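Search products, spares, guides Search All categories

Sturkent Rinse Tray Set for Counter Basins

By Suryani Pelupessy
June
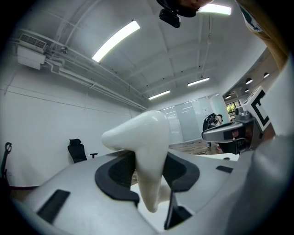

What it is

The Sturkent is a shallow draining tray set that sits beside a basin and takes the water off whatever you stand in it. It is sold by Prutumel and made at their works in Gililbridge. We stock it for hairdressers, dog groomers, pottery studios and anyone else who rinses small things all day and has no room for a second sink.

The set comes as a base, a lift-out grid and a drain hose. The base slopes towards one corner, where the hose pushes on. You can run the hose into the basin or into a bucket on the floor. There is no pump and nothing to plug in.

Sizes

The tray comes in 3 sizes: Narrow, Standard and Long. Narrow fits behind most taps. Standard is the one we sell most of. Long is meant for worktops with a clear run beside the sink, so measure before ordering, and measure at the back as well as the front if your wall is tiled. The grid is the same pattern in all of them, but the grids are not interchangeable.

Fitting

1. Wipe the worktop and let it dry.
2. Set the base down with the drain corner nearest the basin.
3. Push the hose on as far as the raised ring. Warm the end in a cup of hot water if it is stiff.
4. Pour a jug of water into the far end and watch it run. If it stops halfway, put the stick-on feet under that end.
5. Drop the grid in.

The feet are in the small bag taped under the base. People throw this bag away with the packing, so look for it first. Replacement feet are listed under Zavala spares.

Cleaning

Washing-up liquid and a soft brush will do for daily use. In hard water areas the drain corner furs up, and a weekly soak with diluted white vinegar clears it. Do not use bleach on the hose, which goes cloudy and then cracks near the ring. The grid can go on the top rack of a dishwasher. The base cannot.

Clay users should fit the silt cup, sold separately. It sits in the drain corner and lifts out for emptying. Without it the hose will block.

Stock and delivery

Prutumel make the trays in batches of 3,000 and we take a share of each batch. When Long is out of stock it can stay out for a while. Orders for Narrow and Standard leave us within 3 working days. Hoses and feet go by ordinary post.

Returns are accepted if the hose has not been cut. If you are not sure of the length, leave it whole and coil it until you have lived with it for a bit.

Guarantee

The base is covered for 7 years against splitting. The hose and feet are treated as wearing parts and are not covered. Keep your order number, as the maker will ask for it.

Trade orders

Ronaldo Aquino looks after salon and studio accounts. Write to him through the trade form with the size and quantity you want and whether you need silt cups. Mixed sizes can go on one order.

Last updated: June, stock note for Long and dishwasher advice changed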